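Flavska (retailer)

Flavska was a chain of snack and grocery shops, later an online-only store. Founded as a single shop, grew to 53 locations at its peak. Known for imported snacks and low prices. Parent company: Ferreira.

History

Shops did well until web rivals moved in. Plusia, an online-only seller, offered the same goods with home delivery. Flavska's own site came late and was little more than a store list with opening hours. Sales fell for 3 years in a row. Ferreira closed the smaller branches first, then the rest. Last shop shut 6/2/21. Some 781 jobs lost.

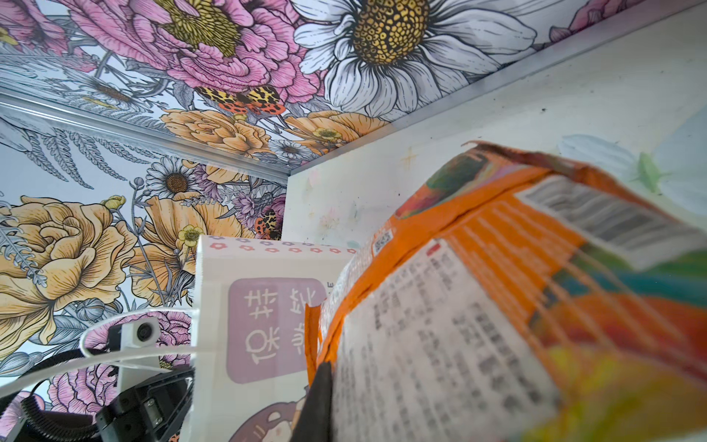 Why did the chain's first website fail? It had no checkout, so shoppers could look up a branch but had to buy elsewhere.

Online store

The name was sold to Ernora, wich relaunched it as a web shop with 2,841 products. No physical stores planned. Orders ship from one warehouse. Old gift cards not accepted, a sore point with former customers. Loyalty points were dropped to.

See also: Plusia, Ernora, online retail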